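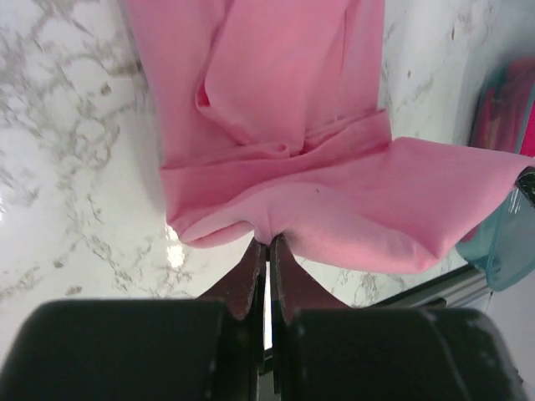
Wodesel folding cell: progress report and equipment plan

Last updated: November 24, 2019

Prepared by Baiba Hunt for the Stelon equipment fund

Work since the last report

Since May we have been running the two-arm cell on soft goods only. The rigid parts work is finished and was covered in the previous report. The current task is picking up a single cloth item, spreading it on the tabletop and folding it, with a stack of folded cloths on the same table and a tray of unfolded ones next to it.

Towels are going well. Shirts are slower. Most of the lost time on shirts is in the first grasp, when the fingers have to take up one layer and often take up two. Seams help when the grasp lands next to one and get in the way when it lands on one. We have changed the approach angle and lowered the closing speed, and both changes will stay in for the rest of the period.

Finger pads

The pads are the part we replace most. They are soft enough to hold a thin fold of knit fabric without slipping, and they wear at the edges and tips as a result. We budgeted for one set per arm for the whole grant period. That was too low, and we are now on our last spare set.

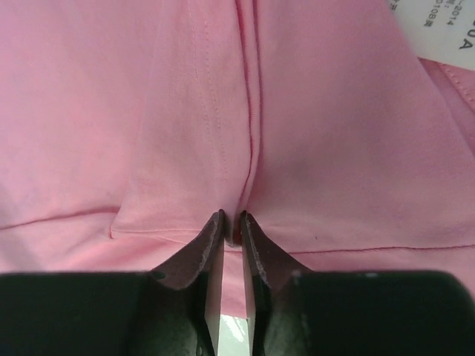 Strazds can supply the same pad in packs of 50, and the price per pad is well below what we pay for single sets. One pack should last to the end of the project. We asked them about a harder grade too. They sent samples, which lasted longer but let go of thin cotton too often, so we are not asking for those.

The finger housings are scuffed but sound and do not need replacing.

Cables and mounting

The cables to both arms are run loose enough to let the wrists turn freely. We lost one afternoon to a connector that had worked its way out at the base of the left arm. It has been reseated and tied down. We would like one spare cable set on the shelf, because the lead time is long and we can't run two-handed folds with one arm out of service.

Spending

The equipment line has $4000 left in it. All of the requests below fit inside that amount, and we are not asking for new money. We do need approval to move the unspent shelving allowance into spare parts.

Cameras

The wrist cameras are close to the fingers, which is where we want them for grasping. They see very little else once cloth is lifted in front of them. The fixed camera covers the whole table and we rely on it to judge whether a fold is finished. Glare on the tabletop has been a nuisance for both. Skorner quoted us for a diffuser panel that fits over the existing lights, and we prefer that to buying new lights.
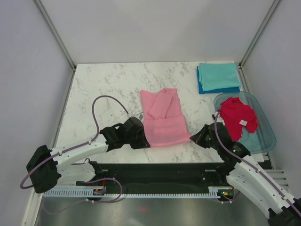 Purchases requested

1. Finger pads, one pack of 50, Strazds. Needed first.
2. Spare cable set for one arm.
3. Diffuser panel, Skorner. Price is held for 5 weeks from the date of the quote.
4. Trays for sorting cloth by type, 2 more of the kind we have.

A third arm was discussed at the planning meeting. We are leaving it out of this request and will come back to it once the shirt results are in.

Next period

Shirts will remain the main task. We will log pad changes by date and by arm so that the next budget has real replacement rates in it. Please send approval for item 1 separately if the others need more time.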